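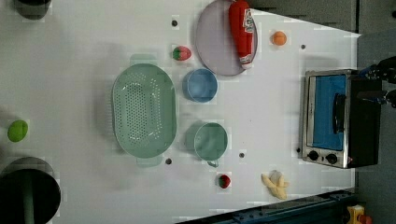 **Do we lose hours when the arm goes on a bench?**
At Ustwood the hours stayed the same, the jobs moved about. Less fetching and putting down, more setting out, checking and wiping. Ask for the new rota in writing before it starts.

Tips from our bench, Risine kitchen workshop, July 3, 2026. Add your own at the bottom.

- Set out before you log in. Colander, bowl, plate, then the small stuff.
- Round things roll. Keep them off the edge or you'll be on your knees all shift.
- Bottles flat on the plate, label up.
- Cable first thing, every time. Run a hand along it, look for nicks, check it has slack.

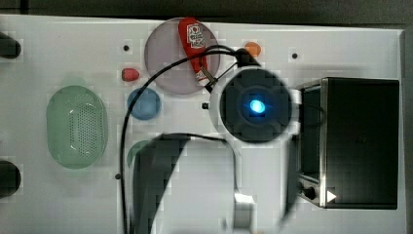

- Slack but not so much that it drags stuff with it. Two fingers' lift off the board is plenty.
- Wait for the arm to park before reaching in. Yes even for a strawberry.
- Oven knobs to off at handover. Say it out loud to whoever's next.
- Wipe the board with a damp cloth, not soaking. Water gets down the holes and then its a job for Utisard.
- Swap over every 2 hours. Watching is more tiring than doing - took us a while to beleive that.
- Stops go in the book, time and what was on the board. No blame, just write it.

Noguchi sheet has the rest, pinned by the sink. Page 2 is the old rota, ignore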